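Progress report to the Ridisus Fund, 28 Mar 2024
Prepared by Maribel Bermúdez, Selovby office
Project: county gambling revenue and the local share

We asked for 4,000 pages of payment records in January. The county has released 639 of them, and large parts are blacked out. Staff there call this steady progress. I would not.

The records we do have cover four towns. Each was promised a yearly share of slot machine income under the Mendonça agreement. Payments were made – the bank entries match – but the math behind them is missing, and the county attorney has cited trade secrets twice without saying whose.

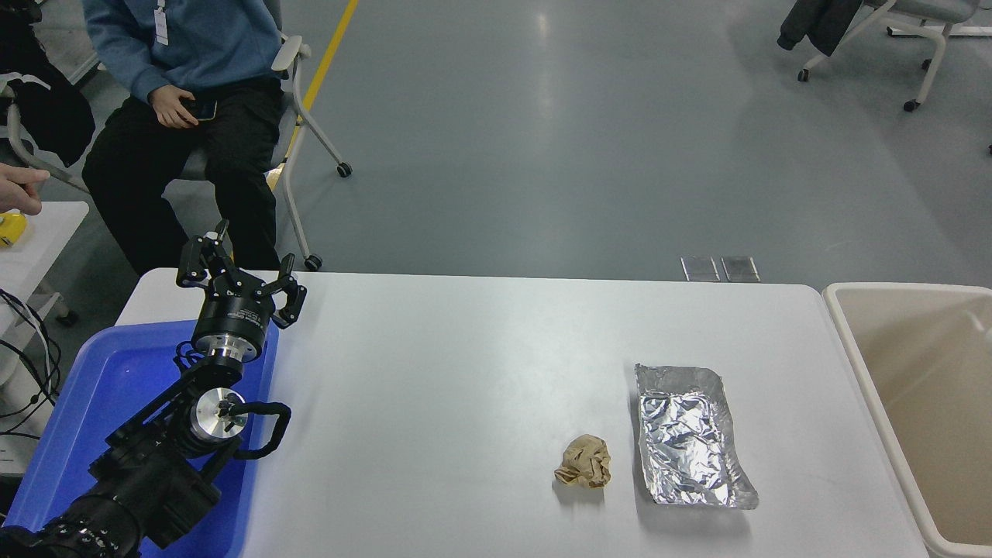 Robotic arm and blue tray on a white table.

Heike Wiegand has read the audit by Zener, the county's outside accountants. It says the shares are "consistent with the agreement." It does not say how that was tested. She has written to ask and has no reply yet.

We have spent $780 on copying fees. The appeal over the blacked-out pages is filed, and the county says it expects a quick ruling. It said the same about the records request, so I have not moved up any dates in our work plan.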